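Come drive a robot with us — helpers wanted for the Batusbridge open day

Hi! I'm Luana Xavier and I run the demo floor at the Batusbridge robot workshop. Our open day is coming up on 17 Apr 2021, and I need 23 people who'd like to spend part of it trying out our two-gripper table and telling us what they think. No experience needed, really none. If you can pick up a sock you're qualified.

You'll get a short lesson from me or Elaine Coutinho, then a turn at the controls while visitors watch. The jobs are small ones: pick up a toy, pass it across, set it down in a bowl. It sounds easy and then your left and right get mixed up and everybody laughs (me included, every time). After your turn you'll fill in a one-page form and chat with visitors about how it felt.

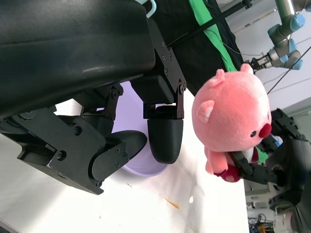
Pink plush in one gripper, the other one empty, lavender bowl behind.

Each slot lasts 28 minutes, and you can sign up for two if you bring a friend. We pay $7 toward parking or the bus, and lunch is on us — Dalva Teixeira is making her black bean soup, so come hungry! You should be 16 or older and okay with standing for a while. Please tie back long hair and leave dangly bracelets at home. If you'd like to drive sitting down, tell me ahead of time and I'll set up the low controls.

We'd love to have left-handed people especially. In November we had hardly any, and our forms were pretty lopsided.

To sign up, call the front desk and ask for extension 228, or stop by and leave your name with Ivone Amaral. Tell her morning or afternoon, and whether you eat meat. I'll call you back myself to fix a time.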